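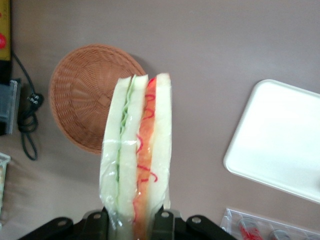

Helpers wanted for the Plernton open day

Every February we throw open the doors of our workshop in Janadstead, and every year we find ourselves wishing we had a few more friendly faces on the floor. If you like talking to people, don't mind being on your feet, and have ever wondered how a robot picks up something as soft as a sandwich without flattening it, we would love to hear from you!

We are looking for 31 people to help us welcome visitors to our food handling demonstrations. We expect 400 guests over the two days (many of them families, and a good number of school groups), so there will be plenty to do. You might be greeting people at the door, walking a group from one table to the next, or handing out the wrapped food for the robots to pick up and pack. Some of you will sit with visitors while they have a go at steering a gripper themselves, which usually ends in a lot of laughing.

You don't need any technical background. Chanida Somboon and Vichien Sangkhawat run a training evening beforehand, and they are very patient with beginners. We do ask that you are 18 or over, comfortable speaking to a small group, and free for at least one full shift of 4 hours. A second language is a big plus.

Shifts are paid at our usual event rate, and lunch is on us. Travel from the Kukov side of town can be paid back if you keep your tickets.

To apply, send a few lines about yourself to Randi Kristiansen in the visitor office by 25/10/2018, and tell her which day suits you better. No resume needed, though you are welcome to send one. Randi answers everyone, so please give her a week or two.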